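Home | News | Recipes | Archive | Contact
Search this site... Go

Coffee to go: how we keep the cups in order
16/03/2021 | Reading time: 2 min 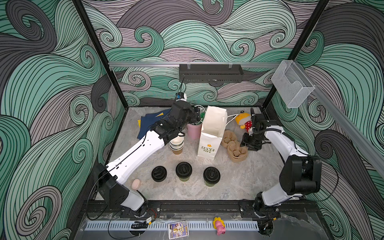
Many readers have written to me about the same problem. They serve coffee to guests or colleagues in paper cups, and after one hour the table is full of other things and it is difficult to find a clean cup. I have had this problem too, in our reading room in Wivarlow, where we served 153 coffees in December.

My first advice is to keep the new cups in one stack and not to divide it. The filled cups should stand in a row at the front, with the lids already on. If a cup has a sleeve, a guest can take it without burning the fingers.

The second point is the small things. A paper bag standing upright holds napkins and sugar very well, and it can be folded away in the evening. Knitwear, cloths and toys come to the table by themselves, I do not know how. Marlene Fehr puts them in a basket under the coat hooks, and the owners find them there.

Please press each lid all the way around, also on the side where you drink. I forgot it once and Ljubica Babić still remembers her skirt.

We have 70 sleeves left over from the winter. If you can use them, write to me before the next newsletter and I will put them aside for you.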